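Drullau Records Forum
Board: Retention and Storage
Topic: Storage fees for paper files held past the retention period

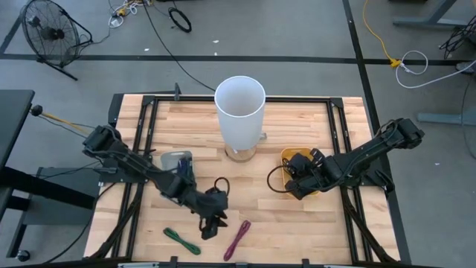 How long must a small office keep paper invoices once they have been scanned?
The period is set by the retention schedule the office has adopted, and scanning does not shorten it unless the schedule names the scanned copy as the official record.

Posted by: registry_desk_4
The exchange printed at the top of this thread is taken from our office guidance and is offered as a starting point. Our office holds 919 boxes of paper at the Destell storage site. A recent review found that many of these contain invoices that were scanned on receipt. Our schedule requires invoices to be kept for 13 years. It makes no mention of scanned copies. I would be grateful to learn how other offices have handled the matter, particularly where storage is billed by the box.

Posted by: millbrook_archives
The schedule should be amended before any box is destroyed. We followed this order at our Doherty branch. The amendment took 28 days to pass through legal review, and the first boxes were released in March. Please note that the amendment must state the minimum quality of the scan. Ours was returned once for leaving that out.

Posted by: ledgerline
I respectfully disagree with the previous reply. An amendment made today does not settle the position of invoices scanned under the older rules. Many early scans were made in black and white, and colored stamps and pencil notes cannot be read on them. Our auditors declined to accept such copies. We kept the paper and paid the fees.

Posted by: millbrook_archives
The point about pencil notes is a fair one. We drew a sample from each year and kept the paper for any year in which the sample failed. I do not agree that every box must be held on account of a few poor years.

Posted by: ledgerline
How large was the sample? A small draw from a large series gives limited comfort.

Posted by: millbrook_archives
1,000 pages for each year, drawn across all departments.

Posted by: ledgerline
That is larger than I had assumed. My concern about the older stamps remains, but I withdraw the remark on sample size.

Posted by: county_forms_unit
A related matter is the storage contract. Our agreement with Hetetti includes a fee for permanent removal, charged per box and separate from the monthly rate. For boxes with less than a year left to run, removal cost more than leaving them in place. Members should read the fee table before presenting any savings to management.

Posted by: registry_desk_4
Thank you for these replies. Our contract also has a removal fee – I had overlooked it. We will propose an amendment and test the scans year by year. Does the destruction certificate need to list each box, or is a range of box numbers enough?

Posted by: county_forms_unit
We list each box. A range was accepted in the past, but it caused difficulty when one box in the middle had been placed on legal hold.

Posted by: millbrook_archives
Each box, with the date range of its contents and the schedule item number. The certificate itself is a permanent record in our office.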